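Ticket 136: tidy-up routine drops or dithers over household items
Opened by: Bit-na Myung
Assigned to: Kyung-tae Sun
Project: Plundoleo (simulated home chores)
Status: open, waiting on retest

What I was after

I've been trying to find out whether our arm can do the boring bits of housework yet, so I set it the sort of thing my mum would call five minutes' work — shift a plant, put the odds and ends away, leave the furniture alone. All in the simulator for now, as Ok-hee would quite like us not to break her actual pots. The living room is the standard Ridby one with the mustard sofa, and I left the lighting and floor on their defaults.

The plant is my favourite job of the lot, because the grip has to go somewhere sensible on a bush in a pot, and the light table doesn't give you much to aim for if you're working near a corner.

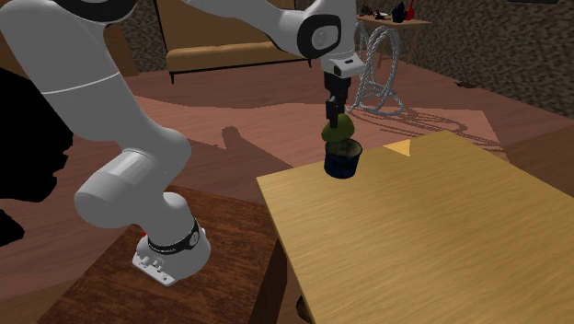
Step 1: Slow the lowering down

Kyung-tae suggested I halve the lowering speed and run 100 attempts overnight. I did, and it's much better! The pot tipped over in 5 of them, all near the table edge. I'd let it loose on a shelf of cactuses, but I wouldn't go near anything Ok-hee has had since university.

Step 2: Look at the messy end

This is where I'm stuck. From the gripper's own view there's a brown lumpy thing down between the dark board and the pale plank (bread? a rock? I've had both suggested), and the plank hides part of it. The open crate is off to the left. A person would just reach round. Our planner works out a grasp, changes its mind, works out another, and after 2 minutes it gives up and times out. I've tried reloading the object shapes and clearing the planner cache, and neither made any difference.

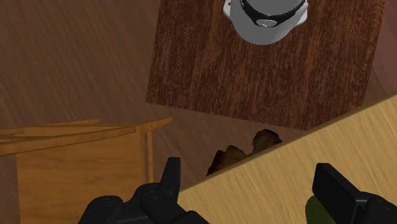
Would a wider gripper sort this out?

Probably only a little. The time goes on choosing a grasp for something the planner can only partly make out, so Kyung-tae wants to let it take a second look from another angle first.

Next

Bart De Haan is merging the second-look change in August. I'll rerun the same set after that and paste the log in here. Please don't close the ticket before then — the last one got closed on me while I was at lunch.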